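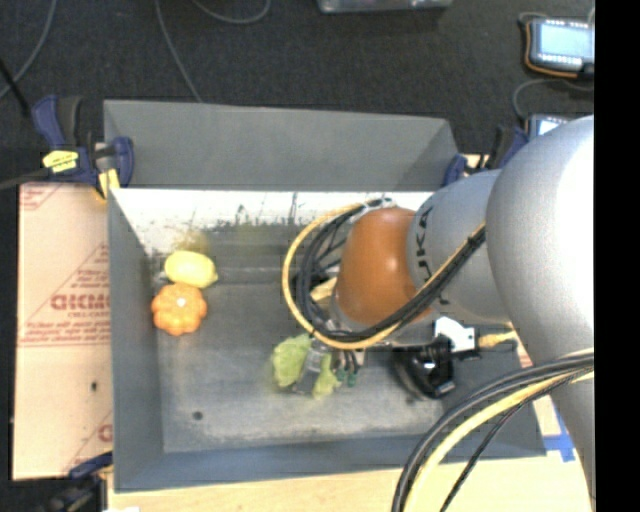 By the Prenance Editorial Staff

A robot cell used for handling trials is seldom a finished piece of equipment. Fixtures are moved, tools are exchanged, and test objects are replaced as the questions change. Most of the written safety guidance that operators keep on their shelves was prepared with a different kind of cell in mind, one that is installed, inspected, and then left alone for years. The handling code issued by Britudside on Mar 23, 2022 is addressed to the other kind.

The code runs to 17 clauses. It applies to any bench or floor station at which a robot arm picks mixed objects from an open container, and it is meant to be read alongside the machine maker's manual and the safety law in force at the site. Neither is replaced by it. Where the code and the manual disagree, the stricter text governs.

The first group of clauses deals with the container. A bin must be fixed to the table before the arm is powered, and bar clamps at the corners are an accepted method. Each clamp is to be checked by hand at the start of a shift and again after any contact between the tool and the wall of the bin. Scratches and scuffs on the inner surfaces are permitted. A wall that has bent out of true is not, and the bin must be withdrawn.

Cables receive the longest treatment. An arm that carries a gripper with its own power and signal lines will often have several cables of different thickness routed along the outside of the wrist, with enough slack for the last joints to turn. The code asks that this slack be tested at the far limits of the planned motion, at reduced speed, before any program runs. Loops must not hang lower than the fingertips at the picking position. Ties are to be replaced after 600 hours of operation — earlier if the sleeve shows wear.

Homex, which operates handling stations at two sites, adopted the draft text in full and objected to one clause only. The draft had required that test objects be weighed and recorded individually. The company argued that toy foods, a common choice for such work, vary little from piece to piece, and that a record by type would serve. The final version accepts this for any object under 600 grams. A lemon, a pumpkin, and a head of lettuce in toy form may therefore be entered as three types, each with a note on shape and surface. Soft or leafy items carry an added requirement: they must be inspected for torn edges, and loose fragments must be removed from the bin floor before the next run.

The clauses on control pendants are short. A pendant must rest where the operator can reach it without leaning across the arm's path. Where two are in use, the log must state which one has authority over the arm. Pendants may not be placed on the rim of the bin.

Bielecka, a training provider, has built a one-day course on the code and reports 596 operators enrolled to date. Its instructors have asked for clearer wording on tape. Adhesive tape is widely used to mark positions on tabletops, and the present text allows it for marking but is silent on its use to hold down a cable. Britudside has said that the matter will be taken up in the April revision.

Sites that adopt the code are expected to keep the station log for 2,000 operating hours and to make it available to any person who works at the bench. Changes to the tool, the container, or the cable route must be entered on the day they are made, with the initials of the operator responsible.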